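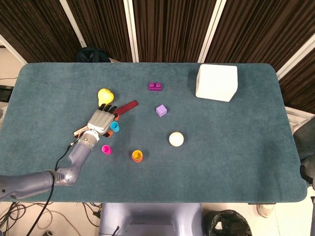 Figure 3. Head camera view at the start of a clutter trial, robot hand over the red tool.

5. Running a clutter trial

This section covers one complete trial of the Dukton grasp-order method, from laying out the table to saving the log. It assumes the arm has been calibrated (Section 3) and the head camera has been aligned with the table (Section 4). If either was done before the last power cycle, repeat the quick check in Section 4 before you go on.

The method tests one question: does the hand clear a cluttered table more reliably when it picks the next object by reach cost, or when it picks by how much free space the object has around it? Every layout is therefore run under both rules, labeled R (reach) and S (space) in the logs. A layout that has been run under only one rule is left out of the results.

5.1 Laying out the objects

1. Put the arm in the park pose and wait for the status line to read PARKED.

2. Open the Birkel layout tool and load the next layout on the list. The tool projects nothing on the table. It draws outlines over the live camera view, and you place objects to match.

3. Place large objects first. The white box goes toward the back of the table in all layouts of set B. Small objects such as the cups, the brick, the cube and the ball go down after it.

4. Stand cups upright unless the layout shows them on their side. Do not nest them.

5. Lay long objects at the angle shown. An error of a few degrees is fine for round objects, but it changes the result for long ones. The tool shows the angle in green when it is within 3 degrees.

6. Step back from the table and press Accept layout. The tool stores a reference picture.

Note: The fabric hides small creases from the camera but not from the fingertips. Smooth it by hand between layouts. If a ball will not stay where you put it, check the table for level before trying again. Do not use tape or putty under any object.

Caution: Keep your hands off the table whenever the status line reads anything other than PARKED or STOPPED. The elbow can swing outward when the arm leaves the park pose.

5.2 Starting the trial

1. Check that the hand cable hangs free over the front edge and is not pinched under the forearm. A caught cable shows up in the wrist readings as a steady pull and will spoil the force data before anything looks wrong.

2. Select the rule (R or S). Run R first on odd-numbered layouts and S first on even-numbered ones.

3. Set the grasp limit to 9. The trial ends when the limit is reached, when the table is clear, or when you stop it.

4. Press Start. The hand moves to a hover position over the first object it has chosen and pauses there for 5 seconds.

5. During the pause, compare the chosen object on the screen with the one the hand is over. If they match, do nothing. If they do not, press Stop and see 5.4.

The hover pause is part of the method and must not be shortened. The planner uses it to take a second estimate of the object's pose with the hand in view. In our February runs, most of the failed grasps on long objects could be traced to a first estimate that had not been corrected, usually where one end of the object was hidden by a finger or by a neighbor.

5.3 During the trial

Enter each grasp in the log as it happens, using one of these codes:

OK: the object was lifted and released in the drop area.
SLIP: the object left the table and was then dropped.
MISS: the hand closed without holding the object.
PUSH: another object was moved before the grasp was made.

PUSH can be combined with any other code. Enter it even when the push seems too small to matter. The space rule was written to reduce pushes, and the comparison depends on logging them the same way under both rules.

Do not reach in to straighten an object that has tipped over. The planner should deal with the table as it finds it. If an object rolls off the table, leave it on the floor until the end of the trial and enter OFF.

5.4 Stopping and restarting

Press Stop on the screen for a wrong target or a stalled hand. Use the red button for anything involving contact with the table, a person or the cable.

After a screen stop, the trial can be resumed once. After a red button stop, the trial is void. Park the arm, rebuild the layout from the reference picture and start again under the same rule.

A wrong target twice in a row normally means the camera has shifted. Repeat the alignment in Section 4. If it still fails, lower the merge distance in the Pawlak segmenter by one step. Small objects lying against a long one are sometimes read as a single object, and the hand will then aim between them.

5.5 Saving

1. Park the arm.

2. Press Save trial. The file name is built from the layout number, the rule and the time of day.

3. Rebuild the same layout and repeat from 5.2 under the other rule.

4. When both files are saved, copy them to the Urnesthorpe share. Log files left on the control computer are erased every Sunday.

For sets with 7 or more layouts, rerun the first layout at the end of the session and save it with the suffix CHK.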